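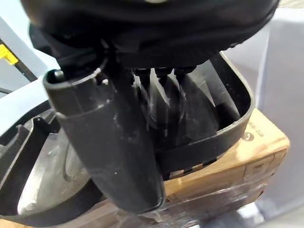 Hilkka Pitkänen asked for a correction to the last minutes before the agenda was taken. The item on grip force should say that the operator feels no force through the remote handles, and that any limit is applied on the arm side. The previous text had it the other way round. Corrected and approved.

Minutes, Demonstration Working Group
Cernanmont, upper meeting room
April, 10:00 a.m.

1. Status of the shelf task

The task is unchanged: pick up one black tray from the yellow shelving, move it to its assigned place, release, back off. Both arms are driven by one operator through the Sulten handles. Recording is started and stopped by the operator with the foot switch.

The count of accepted demonstrations stands at 700 against a target of 3,000. Rejected takes are not included. The group agreed that the target stays where it is until the first training run has been evaluated, and that no new object types are added before then.

Version 2 of the task sheet is now in use. The start position is defined by the wrist height above the shelf surface. The earlier sheet defined it by joint angles, and operators were reading the angles off the screen in the middle of a take.

2. Review of rejected takes

A total of 29 takes from the last block were rejected. The reasons recorded were:

Tray released before it was level.
Gripper closed on the rim and the tray turned in the fingers.
Operator paused in mid-reach longer than the task sheet allows.
Wrist video dropped out during the approach.

The first two were discussed together. With the tray held at one end, a small rotation of the handle gives a large movement at the far end. Operators tend to correct for this late, after the tray has already come close to the shelf above. The agreed procedure is to close the gripper, lift straight up a short distance, stop the rotation, and only then move sideways. The lift must be completed before the second arm is brought in.

Pauses were discussed at some length. A pause while the operator looks for the tray is recorded as part of the demonstration and the learned policy will copy it. The limit on the sheet stays. Takes with a pause over the limit may be trimmed only if the pause is before first movement.

The video drop-outs were traced to a connector and the item is closed.
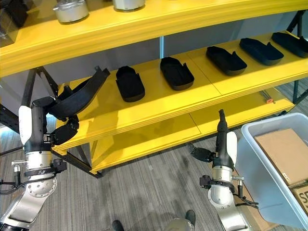

Left arm with a tray at the middle shelf.

3. Use of the second arm

Most accepted takes are done with one arm while the other waits. The task sheet does not say where the waiting arm should be, and each operator has picked a different spot. Comparison of the recordings showed that the waiting arm drifts slowly while the operator concentrates on the other hand. The drift is small but it is present in the action data.

Decided: the waiting arm is parked open, clear of the shelf edge, and its handle is locked out in Jondar until it is needed. The lockout is to be shown in the recording log as a separate flag. Takes already accepted will not be redone. They will be tagged so that they can be left out of a training run if required.

4. Hand guidance compared with remote control

A trial of hand guidance was proposed at the last meeting. The operator would take hold of the arm and lead it through the motion with the motors in low resistance mode. Points noted:

Contact with the shelf is easier to judge by hand, and placing should be gentler.
The operator's hands and sleeves will be in the wrist video, which will not be the case when the policy runs.
Two arms cannot be guided well by one person.
Gripper opening still needs a separate control, either a button on the wrist or the foot switch.

The group's view was that hand guidance is suited to recording fixed waypoints and poorly suited to the video-based demonstrations. A short trial will be run for the placing step only. A replay of each guided motion, with the operator standing clear, will be recorded in place of the guided motion itself.

5. Approach view at the wrist

The last part of the approach was reviewed from the wrist side. Operators working from the head view lose sight of the fingertip as it comes near the shelf surface and rely on the shadow under it. The wrist view shows the gap more directly, but the shelf is glossy and reflections move with the arm.
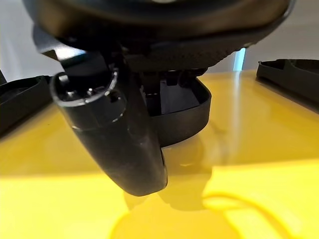
One member objected to matte film on the shelf. If the model is trained only on a dull surface it will have to be retrained for any customer with a glossy one, and Suominen has already said that its shelves will not be altered. The objection was accepted. No film will be fitted. Room lighting will be varied between recording blocks, and the setting entered in the log.

6. Operator training

New operators will complete a practice block before their takes are counted. Practice takes are saved to a separate folder and deleted at the end of the month. Hilkka Pitkänen will revise the practice sheet to include the lift-and-stop procedure from item 2.

7. Actions

Add handle lockout and log flag in Jondar: software team.
Tag accepted takes recorded before the lockout: data team.
Set up hand guidance trial, placing step only: arm team.
Revise practice sheet: H. Pitkänen.
Add a lighting field to the recording log: data team.

8. Any other business

The left Sulten handle has play in the trigger. A spare is on order. Takes may continue with the present one.

Meeting closed 11:25 a.m. Next meeting in May, same room.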